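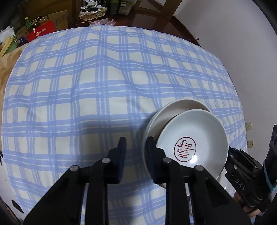 Fig. 1 - Hand-held gripper at two stacked plates, plaid cloth under.

Unit 9: Reviewing a hand-held gripper kit
Handout, Aug 18, 2019. Instructor: Ingegerd Løken

Kit under review this unit: the Sikton two-finger hand tool, sold by Skesteck. Quoted price 951 per set, cable and spare finger pads included, training not. Read the quote before class, esp. the part on spares.

What to look at first

Fingers. Flat black pad on the left finger, parallel linkage both sides. In Fig. 1 the right finger is against the front edge of the plates, left one stands up clear over the cloth. Note where the contact is - rim, glazed, not much to hold on to. Write down what you would ask the vendor about pad material.

Pivots. Round screws with silver-gray caps, you can get at them from the front. Vendor says retighten after 17 hours of use. Torbjørn Tveit thinks that is optimistic, his notes are in the course folder.

View. Wide angle, lines bend a lot toward the edges (look at the plaid). Matters for anyone judging distance from the picture. We come back to this in October with the calibration sheet.

Dishes as a test item
- glossy, so highlights move when you move
- stacked plates overlap, rear one partly hidden
- cloth-covered rounded surface underneath
- red seal mark on front plate, handy as a referance point

Compare with the Torvik kit: heavier, roughly 2 kg by their data sheet, better pads, worse manual. Randi Holmgren has the loan copy of the manual, sign for it.

For next time
Half a page each, would you buy it for a teaching lab, yes or no and why. Prices from the quote, not from the web site. Groups same as last time exept Jonatan Midtbø moves to group 2. Hand in to Randi Kristiansen before the lab.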